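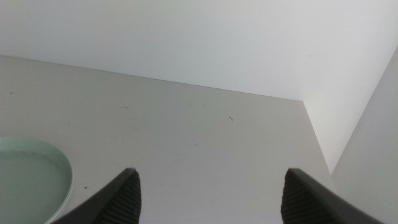
Gripper open over the table, green dish on the left.

I joined the robotics club at the Stirport adult learning center because the woodworking class was full. I had never programmed anything past a thermostat. The club meets in the evening, it costs 30 dollars a term, and you get assigned to a project whether you have an opinion or not. Mine was the dish project.

The dish project is called Niseo. I don't know why, it had that name before I got there. The goal is to have an arm pick up plates and bowls from a table and stack them by size. At the end of term every group shows its work to the other clubs in the county, and the dish group gets 4 minutes.

My first job was labels. The arm records what its cameras see while one of us drives it by hand, and then someone has to go through the recordings and mark where each attempt starts and where it ends. We had 3793 clips when I started. I did mine at the kitchen table with headphones on. After the first few hundred I got picky about what counts as the start. Is it when the arm begins to move, or when it begins to move toward a dish? We argued over that for most of a meeting and settled on the second one. I then had to redo everything I had done, which took me two weeks of evenings.

Driving is harder than labeling. You hold a controller and watch a screen, and the view from the wrist is not what you would see standing there. Left and right are fine. Depth is the problem. A rim that looks close is often a good inch farther down than you think, and a flat plate gives you very little to grab. My habit was to come in too fast and then stop short. The person who runs the sessions told me to slow down before the rim and look for the shadow under it. I still do that every time.

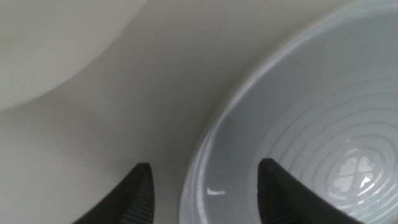

Bowls are easier for me. The wall stands up, so you can put one finger inside and one finger outside and close on it. The trouble comes with shine. A glossy surface throws back whatever light is in the room, and the bright patch moves when the arm moves. Our first trained model was named Plekix, after a typo in a file name that we never fixed, and it did poorly with anything glossy. It would head toward a bright spot and close on air. We went back and recorded more bowls under different lamps.

We keep a score sheet. A try counts only if the dish leaves the table and ends up where it was meant to go without anyone touching it. By the middle of the term Plekix was getting 70 percent on flat plates that were set well apart. With plates close together it was a lot worse, and I stopped writing those numbers in my own notebook, although they are all on the group sheet. 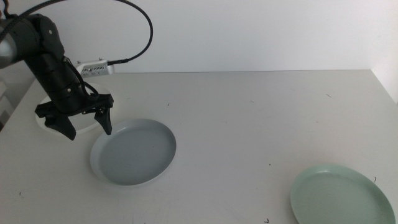
Spacing turned out to matter more than color or size. When two rims are almost touching, there isn't room for a finger to go down between them, so you have to come at the plate from its free side. A person does that without thinking. For the arm, we had to drive it that way over and over and hope it picked up the idea. I spent two whole sessions on nothing but pairs of plates. I would set them, drive, reset them at a new angle, and drive again.

The arm controls run through a program called Tawfik that an earlier group wrote. It works, but the notes that came with it are thin. Part of my job this month is to write better ones. So far I have the startup steps, the order for switching things off, and a page on what to do when the arm stops and won't take commands. I would like to get the calibration part written before the December break.

I signed up for next term. The woodworking class has openings now, but it meets at the same time. The new list for our group has cups on it, and I have asked to do some of the driving for those. I have also been given the labels again.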